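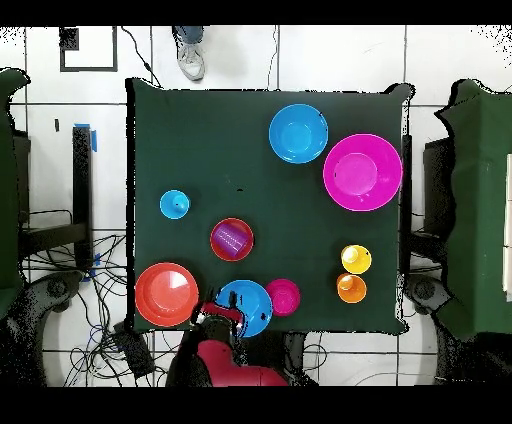

Sorting, nesting and storing coloured plastic tableware

Lightweight plastic bowls, plates and cups are cheap, hard to break and awkward to store. They slide, they wedge together, and a mixed set takes up twice the cupboard space it should. The notes below cover sorting, washing, stacking and putting away, for a household set or for the larger quantities kept by clubs and halls.

1. Clear a surface first

Use a square or rectangular table that can be reached from at least two sides. Cover it with a plain cloth in a dark, solid colour. Dark green works well: red, orange, yellow, blue and pink pieces all stand out against it, and the weave stops light cups from skating about. Pull the cloth flat before starting. A fold under a small cup is enough to tip it.

Smudges and scuff marks show on dark cloth. They do no harm during sorting, but shake the cloth out and wash it at 40 degrees before it is used for anything involving clean, dry tableware.

2. Lay everything out in one layer

Empty the cupboard completely. Separate any pieces that have been dropped inside one another, including cups left lying in bowls. A cup on its side in a bowl uses the whole of the bowl and protects neither piece.

Check each item for:
— cracks at the rim, felt with a fingertip
— cloudiness that does not wash off
— knife marks on plates
— warping (set the piece on a hard, level surface and press opposite sides of the rim)

Anything that rocks by more than 3 mm will not stack properly and should be kept for paint water or seedlings. Cracked pieces go out.

3. Sort by shape, then size, then colour

Colour is the tempting way to begin and it gives poor stacks. A large pink bowl and a small pink bowl have nothing in common except the dye. Sort in this order:

(a) plates, bowls, cups
(b) within each group, by rim diameter
(c) within each size, by colour if wanted

Rim diameter should be measured from outside edge to outside edge. A bowl of 113 mm will usually sit inside one of 150 mm with room to lift it out. Where two rims are closer than this, test the fit before putting them away together.

4. Nesting bowls

Place the largest bowl upright at the bottom and work down in size. Keep a stack to five bowls at most; taller stacks lean, and the top one comes off when a door is shut hard.
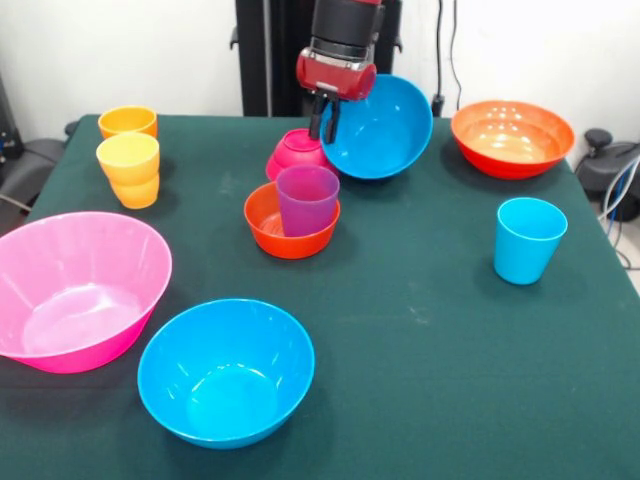 Bowls may be turned upside down to drain, but should be stored upright. An upturned bowl in the middle of a group takes the same area as an upright one and nothing can go into it. To turn one over, lift at the rim and tilt it towards an open part of the table, so that it does not knock its neighbour.

Glossy interiors scratch each other. If the finish matters, put a circle of kitchen paper between pieces. Reiko Chiba, who looks after the tableware at the Hirano day nursery, cuts old tea towels into rounds and reports that one set has lasted since last February.

5. Nesting cups

Cups with tapered sides nest well but grip. Stack only cups that are fully dry, as a film of water between two walls acts as a seal. Two or three to a stack is sensible for thin plastic. A cup of a different make may go in easily and refuse to come out, so odd cups should stand on their own.

To free a stuck pair, stand the outer cup in hand-hot water and fill the inner one with cold. Wait two minutes, then twist gently and pull. Do not lever with a knife. A drop of washing-up liquid run round the rim helps with stubborn cases.

6. Plates

Store plates flat, largest at the bottom, below the bowls if the shelf height allows. Plates kept on edge in a rack will bow over time unless the rack supports them in at least two places. Dark marks on a pale or bright plate are often scuffs from metal cutlery; bicarbonate of soda mixed to a paste and rubbed with a soft cloth lifts most of them. Rinse well. Scouring pads take off the marks and the shine together.

7. Shelf layout

Cups at the front, bowls behind, plates underneath. Leave one hand's width above the tallest stack. For a set of 21 pieces, a single shelf 600 mm wide is normally enough once everything is nested; the same set put away loose needs about two.

Shelf liner with a slight grip is worth fitting in any cupboard above waist height. Cut it 5 mm short on each side so the edges do not curl.

8. Reader's note

Rosaura Chávez writes that she marks the underside of each size with a dot of nail varnish — one dot for small, two for medium, three for large — and that her children now put them back in order. Varnish should be kept to the base and well away from any surface that touches food.

Contact Presness Household Notes, PO Box 1465 | © Presness | Back to top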